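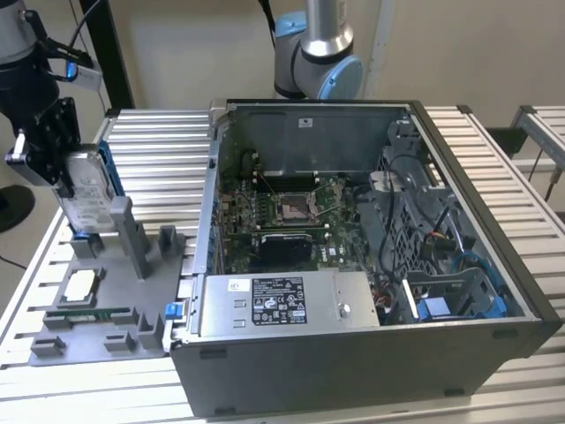 Geert Martens runs the teleoperation cell at Flastura, where operators record demonstrations of desktop computer assembly for a training set the company calls Esotton. He has been doing this work since September, after four years on conventional industrial cells at Bosman.

The task list covers the CPU, the memory, the hard disk and its connectors. Each is recorded as a separate task. "We tried recording the full build in one go," Martens says. "An operator would do six good minutes and then drop a module, and the whole file had to be cut by hand. Short tasks are easier to label and easier to throw away."

An operator drives the arms with a pair of leader arms of the same joint layout, scaled down. Joint positions are logged together with the camera streams and the gripper width. Martens started with hand guiding, in which a person holds the arm and moves it through the motion, and dropped it for most tasks. "Your hand ends up in the wrist camera. You also push on the arm without knowing it, so the torque data is wrong. I still use hand guiding for fixture points."

The fixtures are 3D printed. Parts start in a known pocket, which keeps the grasp consistent and leaves the variation to the insertion. Toon Dierckx, who writes the logging software, would have preferred loose parts from the start. "A policy trained on the fixture learns the fixture," he says. "Geert's answer is that we should get the part into the case first. For the drive he is right. For memory I am less sure."

The CPU is the slowest task to teach. It has to be placed flat, with no sideways motion once it touches the socket, and the leader arms give the operator no force feedback. New operators practice on scrap boards for 3 days before anything is kept. The drive is more forgiving, though it has to enter the cage square, and most rejected runs come from a poor grip at pickup.

By 20th January the cell had 700 accepted demonstrations, 72 of them for the CPU. Dierckx's checker flags pauses longer than two seconds, which he treats as hesitation. Martens keeps some of those runs anyway. "If the operator stops, looks and corrects, I want that in the data. If he stops to scratch his nose, I don't. The software can't tell, so I watch them."

The next batch will use a second case model with a different drive cage. The fixture for it is still being printed.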